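Folding jackets, second batch

The second batch of garment recordings is finished and I have started sorting it. The first batch was T-shirts and tea towels, which lie flat and stay where they are put. This one is padded outerwear, and the failure rate is higher.

The setup has not changed. One person holds the gripper, works through the fold at normal speed, and the camera on the tool records the view along with the opening width. Each take is one complete fold, starting from the garment spread out and ending when the hand is withdrawn. I aimed for 200 takes in December and kept 121. Most of the rejects were lost tracking, nearly always when the tool came so close to the cloth that one plain colour filled the view. The rest were my own errors, mainly starting to move before the recording had begun.

Padded fabric causes two problems. The surface gives before the pads have hold of anything, so the closing point has to be deeper than it looks. A pinch taken in the middle of a baffle also tends to slide off, while one taken across a stitched seam holds. I now go for the seams wherever there is one within reach. 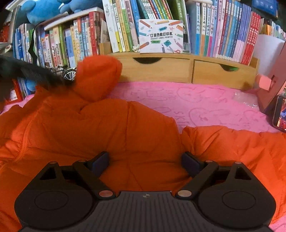 Both pads on the orange jacket, hood still bunched up at the far side.

Deolinda Vilela asked whether I should clear the surroundings before recording. I tried it for one session and went back. The policy trained on the tidy set (Flelano, the small one) did worse on every bed it had not seen, and patterned bedding and full bookshelves seem to help the tracking as well.

Belmiro Salgado has been checking the labels. He splits each take into 4 stages: approach, grasp, carry, release. His count for both batches together is 1,534 grasps, including repeats where the first attempt slipped. We are keeping the slips in, marked as such, provided the same take goes on to a good grasp.

Next is anything with a zip. I also need to replace the pad covers, which have started to polish smooth at the tips.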